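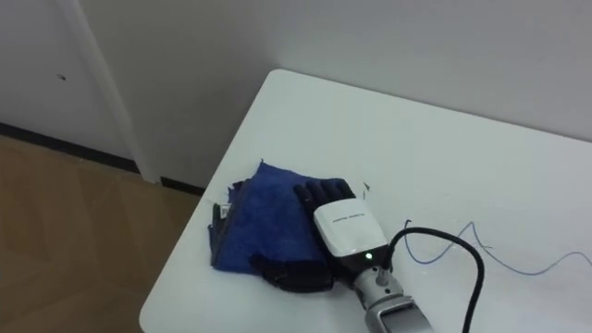
Slide 1. Robot hand on the folded blue cloth, table-wiping station, Drivau open day.

Good afternoon, and welcome to those joining from the Brurnholm office. This talk reports on our visit to the Drivau open day in May. The visit was arranged under the Kiiskinen exchange program, and 13 members of our group attended. I will keep to 20 minutes and leave the remaining time for questions.

(Pause. Check that the remote sound is working.)

The morning was given to presentations. The demonstrations began after lunch, and our hosts had chosen household work as the theme. Wiping a table is a useful case for us. The surface is flat and the goal is easy to state, yet the cloth changes shape each time it is picked up or pressed down.
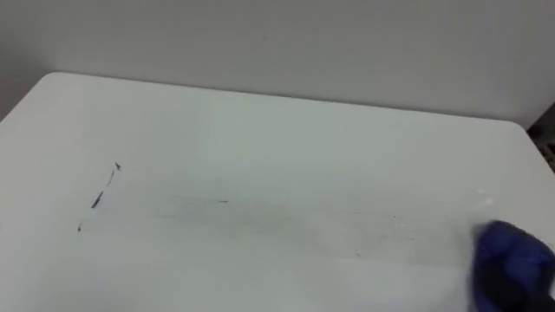
Marks on a white surface make it easy for visitors to judge the work for themselves. Thin lines and faint smears call for different treatment. A smear may spread under the cloth before it lifts, and a short line may be missed between two passes. I would ask our own team to consider how we define "clean" before we propose any test. At present, the Drunutine guidelines leave this to the operator.

(Refer to handout, page 52, for the current wording. Do not read it aloud.)

Several of our members asked about reach. A robot that bends at the knees can bring its arms to the height of a desk, but balance then becomes part of the cleaning task. This point came up again in the closing discussion and deserves more time than we gave it.

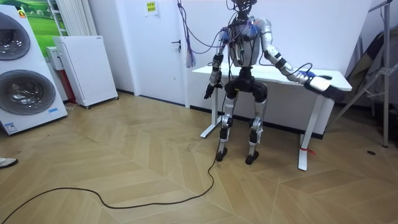
Slide 3. Humanoid robot in a crouch at the standing desk, left arm out over the desktop.

Please note the cable on the floor. Any group planning a similar open day should settle cable routes and visitor positions in advance.

Our written report is filed under number 352 and is open to all staff. Comments should reach the program office before the next Kiiskinen meeting.

(Take questions. Remote participants first.)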